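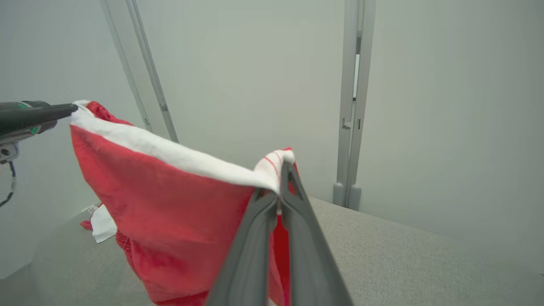
Wrist cam view, both grippers on the red one

Fri 11 May
From: Brayan Londoño
Subject: Re: [nollwood-shop] Cloth grabbing on the two-arm build

Mirjam Lüthi wrote:
> Are the long flat fingers any good on fabric? I'm still
> fighting with my short ones. They slide off every hem.

Mirjam, try the long ones! I'm so happy with them. I printed a set at 69 mm and they pinch a folded edge really nicely – the other arm still has its black tip and takes the opposite corner. Next I want to get both arms pulling evenly, so I'm logging motor current at both ends (953 lines last night, mostly noise). Files are in the Grudness folder, version 7. Grab them and tell me how they print for you!

Brayan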